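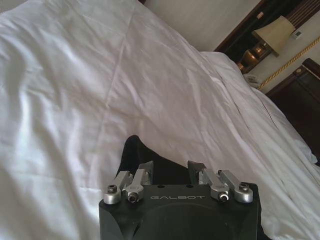 Suvel bedding in white, creases and all

I've been selling the Suvel set for 11 months and still love it! You get a duvet cover, a sheet and 2 pillowcases, all plain white - lovely against a dark wooden headboard.
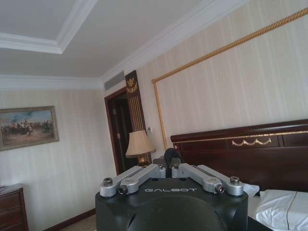 Xóchitl Villalobos wrote to ask if the pillowcases come separately. They do, from December.

I never iron mine (life's too short), I just shove the duvet to one side and pull the sheet tight first.
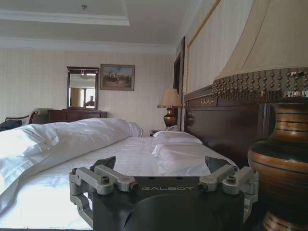 Does it fit a deep mattress? Ours is a beast and most sheets ping off.

It should - the corners are nice and roomy. Order code 353.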